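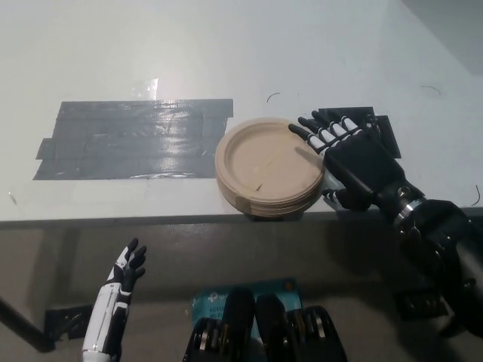 Right hand at the paper plates, view from the head camera.

Subject: Re: [hands] Four-finger hand or plain gripper for thin plates?

Hello all,

thank you for the answers in September. Amparo Taipe wrote:

> With our Stison two-jaw gripper we had 200 tries on
> paper plates and it often took two or three together.
> Does a hand with fingers do better? And which speed
> do you use for closing?

We now use the Mamani hand with the black fingertips. I come to the rim from the right side, index finger nearest, and the thumb stays low near the table edge. The stack hangs a little over the front edge, so the thumb has a place to go under.

After 400 tries the hand took a single plate more often than our old gripper, but it is slower, roughly 7 seconds for one grasp. For closing I set 700 in the Prornum controller. Higher values bend the rim.

One question from me: the large patch of dark tape reflects strongly in the middle and our depth values are bad there. Has somebody at Zaltside tried a matt tape?

Kind regards,
Iwo

This site uses cookies to keep your archive settings. Accept | Read more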